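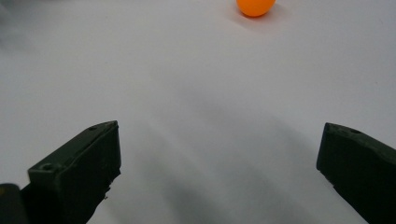

**Playtesters wanted: Joubert, a two-player naval campaign game**

We need 16 people to playtest Joubert, a hex-and-counter game about convoy escort in the age of sail. The rules are on their fourth draft and have had plenty of solo play from the designer, Mandla Radebe, and a few games inside our own club. They now need people who didn't help write them.

You'll play in pairs. If you already have a regular opponent, apply together and put both names in one email. If you don't, we'll match you with someone close by or set you up to play online – there is a working module, though the wind display is still clumsy.

## What you would do

- Play the short scenario (Savora Roads) twice, swapping sides. Allow 4 hours for the first game.
- Play at least one of the longer scenarios, either Ekach or The Adetti Passage.
- Fill in a report after each game: turn count, ships lost, who won, and any rule you had to look up more than once.
- Join one group call in February, in the evening.

Please play the rules as written, even where you think they're wrong. If you want to try a fix, do it in a separate game and say so on the report. The boarding rules and the fog table are the two parts we're least sure of.

## Who we're looking for

Some experience with hex games helps. We'd also like three or four pairs who have never played a naval game, mainly to test the tutorial. Miniatures players are welcome; movement is plotted in secret, so it should feel familiar.

You must be 18 or older. Printed kits can only be mailed within the US. Everyone else gets the print-and-play files, with 600 counters to cut – borrow a good steel ruler.

## What you get

This is unpaid. Testers who send in three reports will be credited in the rulebook and get a copy of the finished game, shipping included. You keep the test kit either way.

## How to apply

Write to Shireen Botha, who is running the test, through the contact form on the club site. Tell her what you've played lately, whether you want a printed kit or files, and what time zone you're in. Questions about the online module should go to Ariel Dela Peña.

Applications close at the end of January.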